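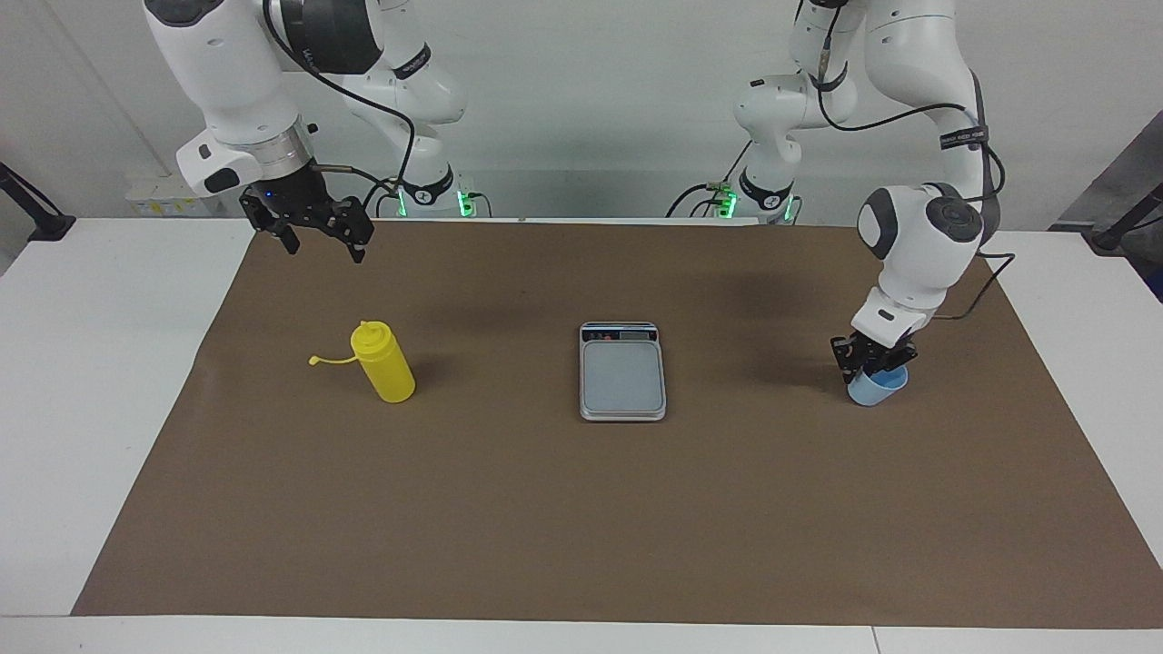

Cahier d'atelier – lundi 19 décembre 2022
Dosage au gobelet, poste Marnutden

Objet : reprise du protocole de dosage en petite quantité, interrompu en octobre. Matériel : balance de cuisine numérique, flacon souple jaune à bec court, gobelet bleu clair. Papier kraft sur la table blanche.

Disposition retenue : balance au centre, flacon à gauche, gobelet à droite, écarts à peu près égaux. Afficheur de la balance du côté du fond. Le bouchon du flacon tient par une languette – la rabattre vers la gauche, à l'opposé du plateau.

Tare. Plateau vide, attendre la stabilisation, mettre à zéro. Poser ensuite le gobelet et noter sa masse avant toute seconde mise à zéro. Valeur relevée ce matin : 7 g. À reporter sur chaque feuille, même si elle ne change pas.

Consigne de versement : 30 g par gobelet, en pressions courtes, bec au-dessus du gobelet sans contact avec le bord. Lire après la dernière goutte. Total attendu avec le gobelet : 37 g. Tout écart se note tel quel, sans correction par retrait.

Papier : changer la feuille dès qu'une tache atteint la zone de la balance. Le rouleau Koselura gondole moins que le précédent. Largeur suffisante pour presque tout le plateau de table. Ne pas scotcher sous la balance, les pieds doivent porter à plat.

À voir avec Recep Tatlı : étalonnage de la balance (la masse de contrôle est restée chez Ciobanu) et référence exacte du flacon, absente de la fiche 102.

Suite : même série avec un liquide plus visqueux, disposition inchangée. Commander des gobelets de rechange.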